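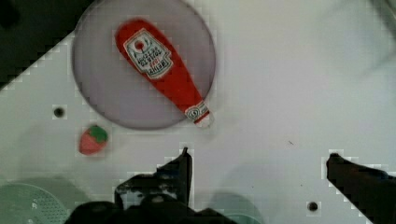
Have you ever stood really close to a brick wall and looked at the lines between the bricks? I do it all the time (people give me funny looks). The bricks in one row don't sit exactly on top of the bricks in the row below. Each one covers a gap, a bit like when you build a tower with toy blocks and want it to stay up.

Builders call this pattern a bond. If all the gaps lined up, the wall could crack straight down, like a zip coming undone! When the bricks overlap, each one shares its weight between the two underneath.

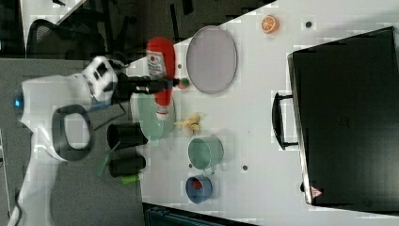 One reader in Kedska wanted to know whether the grey stuff is glue, and why it doesn't stay squishy.

Good question! It's called mortar, and it's a mix of sand, water and cement or lime. Mortar doesn't go hard by drying out like a puddle. Cement and water join up to make tiny crystals that grip the bricks, and that goes on for days.

Last September I helped build a garden wall in Casora. It used 500 bricks, and I laid roughly 30 of them before my arms gave up. The first row took ages, as it has to be dead level. We kept checking with a spirit level, the tool with a little bubble in it.

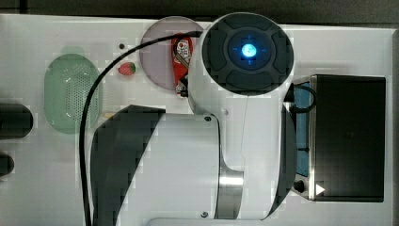 *A white robot arm on a white table, seen from above.*

Next time you're out, find a wall and look for bricks turned end-on. They're called headers, and the long ones are stretchers. Some walls only show stretchers. Which sort is nearest your house?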